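Cesta de mesa

La cesta de mesa es un recipiente abierto y de poca altura en el que se reúne lo que no tiene otro sitio. Suele ser ovalada o redonda, con el borde algo reforzado, y se vende como pieza decorativa hasta que alguien deja dentro el primer paquete.

Se fabrica en mimbre, en fibra o en plástico que imita el trenzado. El modelo ovalado de Wilness, con 3 tamaños, admite según su catálogo 400 gramos de pan - cifra teórica, pues rara vez contiene pan.

Uso

En la práctica aloja envases empezados, sobres y algún tique. Los manuales de orden aconsejan vaciarla cada 2 semanas, consejo muy citado y poco seguido.

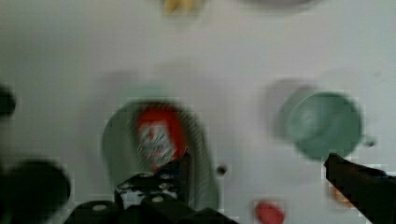
Los envases altos se colocan de pie, junto a un extremo, y los planos debajo, donde caducan con discreción. El trenzado se limpia con un cepillo seco.

Véase también: Bandeja, Frutero, Cajón de sastre.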